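Section 8. Kitchen and table chores – setting up your first pick

Read section 7 first if the arm hasn't been leveled. Skip this one if you only bought the Kelter for shelf work.

What it can do as of the July update: pick up single items, set them down, move soft fruit between a bowl and a table. What it can't: dishes with water in them, anything in a closed bag, folding. Laundry is listed in the menu but grayed out. Leave it.

Before you start

1. Clear the floor around the table. Arm's reach plus one step.
2. Power on. Wait for the second beep, not the first.
3. On the tablet: Chores > Table > New pick.
4. Set grip to Soft. Factory default is Medium, too much for ripe fruit.
5. Set max load to 400 grams. Higher is OK later, not on day one.

CAUTION: Fingers close without a warning tone in Soft mode. Keep hands out of the bowl.

Teaching the pick

6. Put the bowl where the arm can come straight down on it. Wide and shallow works best. Deep mixing bowls – no.
7. Tap Teach, then tap the item on the screen. One item only.
8. Press Go. Stay by the stop button the first 12 runs.
9. If it grabs two things, press Back and tap again closer to the middle of the one you want.

Note: Shiny tabletops can throw off the depth reading. Seija Kiiskinen did our table tests and her fix is a dull placemat. If you dont have one, lower the lights and rerun step 7.

Note: Paper liners are allowed but the fingers may take the liner along with the fruit. Tuck the corners down.

How good is it really

Fair question, we get it a lot. Out of the box it is slower than you are. Our log for fruit picks has 187 runs, and the misses were mostly piles, where one piece lies over another. Loose items on a bare table are easy. A pile in a bowl is still the hard one, and bananas are worse than apples – they curve, they hook under each other, and the spotted ones bruise.
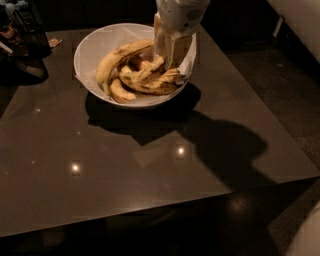
For piles, use these settings:

10. Approach: Vertical. Never Side.
11. Grip point: Middle. Stem grips slip.
12. Lift: Slow, with Pause ticked. The arm stops just over the bowl so you can check what it has got.
13. Drop height: lowest setting. Fruit should be set down, not let go.

CAUTION: Do not reach in to help during Pause. Press Stop first, then wait for teh light to go out.

If the lift fails three times in a row the arm parks itself. Clear the error under Chores > Log, move the top item by hand, start again from step 7.

Cleaning the fingers: damp cloth, no solvent, dry before next use. Spare finger pads are part Grimitz 8, sold in pairs.

Settings questions go to Elli Hämäläinen at the Lurent help desk, mornings only. Have the serial number ready – sticker is under the base.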